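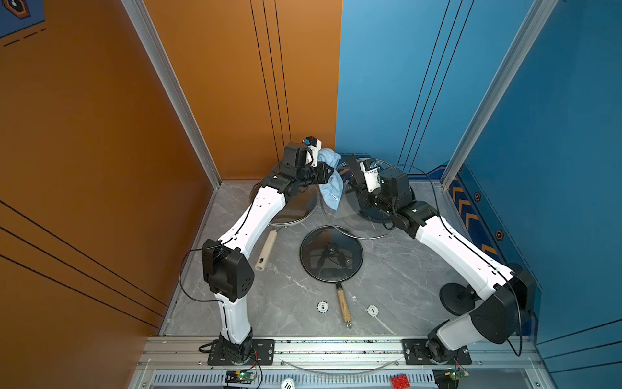
Figure 2. Two-armed workstation with two-color back panels.

Search logs from 349 missing-person incidents were coded by terrain, last known point and time to first team deployment. In 31 of them a vehicle was recovered before the person was, and these form the subset analyzed below. Map sheets were shaded in two flat colors meeting at a single vertical line, much as the orange and blue panels meet in Figure 2, so that coders could separate searched from unsearched sectors at a glance. Two coders (Tanui and Shemweta) worked independently — disagreements went to a third, Ogola. Four logs lacked a usable vehicle position and were dropped from the distance model but kept in the timing model.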